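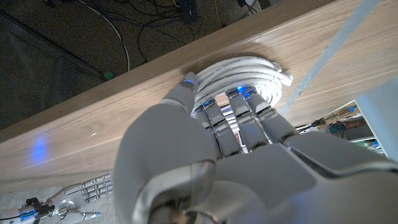
Weißes Kabel, sauber zum Oval gewickelt. Tisch in heller Holzoptik.

Start | Berichte | Termine | Kontakt

Tag der offenen Tür bei Avau in Grarnow, 2025-07-22

Kurz notiert, Zug geht gleich. Kabelkonfektion, 3 Räume, 20 Leute in der Gruppe. Am besten der Wickeltisch: Ringe legen, Ende raus, fertig. Selbst probiert, wurde eher ne Acht. Auf dem Mantel feiner Aufdruck, ohne Brile keine Chance. 200 Ringe pro Schicht, hieß es. Kaffee gut, Parken schlimm. Im November wieder, dann in Urkdale. Anmeldug vorher!

Diese Seite verwendet Cookies. OK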